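Local Government and Elections, Session 3: Who Is on the Register?
Handout to go with the lecture. Tutor: Naomi Laizer

Last session we looked at how a ward gets its boundaries. Now for the part I have been looking forward to all term, the electoral register! It looks like the dullest document in public life, a list of names and addresses, and yet almost every argument about a local result ends up coming back to it.

Some terms first.

Register: the list of people entitled to vote in an area.
Roll rate: names on the register divided by the number of adults thought to live there, given as a percentage.
Turnout: votes cast divided by names on the register. (Please don't divide by the adult population. That is a different measure and a useful one, but it has its own name.)
Stale entry: a name still listed after the person has moved away or died.

Our worked case is the town of Kandano, which we will use until the end of the module. The old register for Dritar ward had a roll rate of 90 per cent, and people were pleased with it. Then Eugénie Chauvin and Solange Huet went door to door in July and found plenty of stale entries, along with whole staircases of newly arrived tenants who were not listed at all. The two errors had been hiding each other. With the stale names taken out, the rate fell to 70 per cent. I love this case, because the headline figure got worse while the list got better.
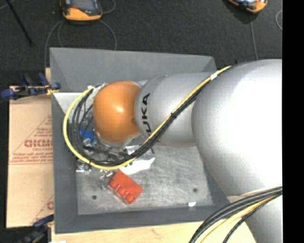
Postal votes are where the register meets the real world of envelopes, deadlines and tired staff. A voter applies, the application is checked against the register, a pack goes out, and the pack comes back with a signature to be compared. Each stage depends on the one before, and you need to be able to follow one ballot through the lot. Think of the black and yellow cables on that KUKA arm, bunched together and curving round the orange joint: you can pick out the yellow one easily on the outside of the loop, but try following a single black one in the group. A good paper trail makes every ballot as easy to follow as the yellow cable. Kandano's did not, and 11 packs were logged as sent with no record of a return or a cancellation.

What should we make of those packs? Students usually split into two camps here, and I enjoy the row. Jacqueline Marty's report calls them a record-keeping fault. Eylül Soylu, who stood for the council in Dritar and lost, argues that a gap in the record is serious whatever caused it. Read both before you choose a side. Ask what each writer would need to see in order to change her mind.

A warning about roll rates over 100 per cent, which you will meet often. They can come from stale entries, from an out-of-date population estimate, or from counting students at two addresses. None of these tells you that anybody voted twice. For that you need the marked register, the copy on which polling staff cross off each voter.

Reading for next time
Marty, the Kandano report, chapters 1 and 2
Soylu's reply (short, and great fun)
Barbier, notes on household canvassing

For the seminar
Bring one page on this: should a name be removed from the register when two letters go unanswered? Say who gains and who loses under your rule. If you use the Joma spreadsheet, check which population estimate it is set to before you copy any percentages out of it.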